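Korkgate Muna Fingertip Set — Soft Flat Tips for Tabletop Arms

Product overview

The Muna Fingertip Set is a pair of soft flat fingertips for parallel grippers used on tabletop robotic arms. It is supplied by Korkgate to teaching laboratories, research groups and integrators who need one gripper to handle a mixed collection of household objects without a tool change between items. The set is intended for light work: sorting, clearing, placing and simple tool handling at table height.

Muna tips replace the factory fingertips on most two-finger grippers with a removable pad. They are fastened with two screws on each finger and can be exchanged in a few minutes with the arm powered down. No change to the gripper firmware is required, although the closing force should be set again after fitting (see Force settings).

What is included

One pair of Muna flat fingertips
Four mounting screws and one hex key
One printed force card
One spare pair of contact pads

The adapter plate for the Cai wrist is sold separately. Customers who already own a Cai wrist with the second-generation plate do not need a new one.

Specifications

Catalog number: 2043
Type: flat fingertip, pair
Maximum object weight: 700 grams
Recommended service interval for contact pads: 2000 grasps
Mounting: two screws per finger
Cleaning: damp cloth and mild soap; no solvents

The weight limit applies to objects held at or near their center of mass. Long objects held at one end place a turning load on the pads, and the practical limit for such objects is lower. Customers handling kitchen tools or similar items are advised to carry out their own trials before setting a limit for unattended work.

Choosing between Muna and Traltby

Korkgate offers two fingertip families, and the question most often put to our applications desk is which of them to order. The Traltby tip is narrower and stiffer. It reaches between closely spaced objects and gives a firm hold on small, hard items such as pen caps, keys and blocks. It is less suitable for soft fruit, which it can mark, and for cloth, where the narrow edge tends to pick up a single fold and let the remainder drag.

The Muna tip spreads the closing force over a wider area. It is the better choice for fruit, folded cloth and light containers. Its drawback is width. In a crowded layout the tip needs more clearance on the approach, and an object lying flat against the tabletop, such as a fork, has to be approached at a shallow angle or first moved to a place where one end is raised. The manual gives two approach paths for flat cutlery, and users should expect to adjust both to suit their own table.

Where a task list contains both kinds of object, we recommend starting with Muna and changing to Traltby only if the small items prove unreliable. Customers in doubt may order the two sets together on trial and return one of them unused or lightly used.

Comparison procedure

The applications desk, led by Lanying Pan, uses a standing procedure when a fingertip is compared with another on the same arm. It is given here in short form for customers who wish to repeat it.

1. Fit the first pair of tips and run the gripper calibration.
2. Set out the table with a tray and a mixture of soft, hard, flat and round items. Include at least one cloth and one long-handled tool.
3. Record the layout with the fixed camera before the first grasp.
4. Attempt each item 9 times, returning it to its recorded position after every attempt.
5. Log each attempt as held, slipped or not reached. Do not combine the last two.
6. Fit the second pair, recalibrate and repeat with the same layout.

Crowded layouts are preferred. A single object in open space says little about clearance, and clearance is the point on which the two families differ most. The arm should also be brought over the table from the same side in both halves of the comparison, as the approach direction affects which neighboring objects are at risk of being touched.
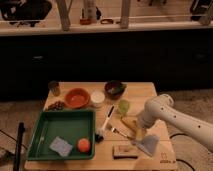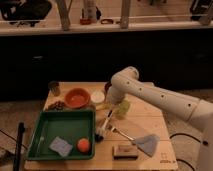
Mixed tabletop layout with green tray, arm approaching from the right.

Results should be read item by item. An overall score hides the cases that matter when a purchase is being decided, and two tips with similar totals may fail on entirely different objects. The log template supplied with the manual keeps a separate row for each item for this purpose.

Force settings

The printed force card lists three starting values: soft, general and firm. The soft value is intended for fruit and cloth. The general value suits lidded containers, pens and brushes. The firm value should be used only for rigid objects and never with open bowls or glass. After fitting new contact pads, begin one step lower than the previous setting and increase it only if slipping is seen.

Care and replacement

Pads should be wiped at the end of each working session. Oil from nuts and other food items reduces grip and is not always visible on the surface. Replace pads when the edges begin to lift, even if the service interval has not been reached. Replacement pads are sold in pairs and should be fitted in pairs — a worn pad working against a new one pulls light objects to one side as the gripper closes.

Ordering and support

Orders are accepted from institutions and registered businesses. Trial sets are lent for one month, and the next trial period opens in February. Requests for trial sets and adapter plates should be addressed to Guilan Fang at the Korkgate sales office, stating the gripper model, the wrist type and the heaviest object to be handled. Technical questions on approach paths and calibration are passed to the applications desk.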